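**Does the "smart plug" rebate add up?**

Members will have had the Maklow flyer in the letterbox by now. It says a household can save $200 a year by putting its kitchen appliances on Florik timer plugs, and that the plugs "pay for themselves by February". I've read it twice and I still can't find where the $200 comes from.

The fine print mentions a trial of 3,000 homes. It doesn't say which homes, how long the trial ran, or whether those people had electric hot water, and that matters a good deal more than what's on the bench. A toaster that's switched off at the wall uses nothing. One that's left plugged in uses next to nothing. You'd be waiting a long while to get $200 out of that.

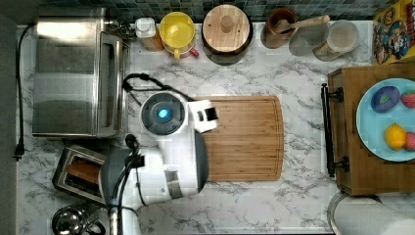
Donal Scanlon thinks I'm being too hard on them, and wrote in to say his last quarterly bill dropped by $65 after he fitted the plugs. Fair enough, but he also mentions that he turned off the second fridge in the garage the same month. My money's on the fridge.

I rang Maklow to ask for the trial report and was put through to Urnitz, the mob that handles their rebates. They promised to email it. So far I've had a brochure with the same figures in a bigger font, plus an offer on 2 extra plugs if I sign up for the Hidayat plan.

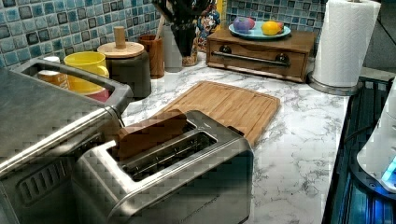

That plan has a higher daily supply charge, by the way, and it's on the back page in grey type. Check it against your current rate before you sign anything. If anyone has seen the full report, please send me a copy and I'll print the numbers in the next issue, whichever way they fall.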